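Standby load, second pass

6 April 2021

The first pass covered the circuit for the kitchen and laundry, which came to 81 W with everything idle. I repeated it with the Brustico meter, logging every 20 seconds overnight, and got the same figure.
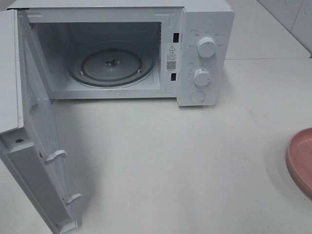
Per-device readings do not add up to the circuit total. Noémie Texier pointed out that cheap plug meters handle low power factor badly, and small supplies at idle have a very low power factor. The clamp reads apparent power unless voltage is sampled too - mine was not, in the first pass.

With voltage sampled, the log holds 1,916 usable rows. I dropped 181 where the router lost the connection and the logger repeated its last value. 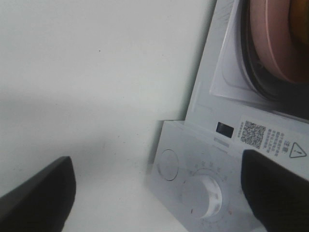 Aurelio Aguirre suggested a resistive load as a check. A plain filament bulb agreed on both meters, so the calibration is fine and the gap is in the electronics. I will redo the bedrooms in May, after the Mimska clamp comes back. The raw file is on request, semicolon separated.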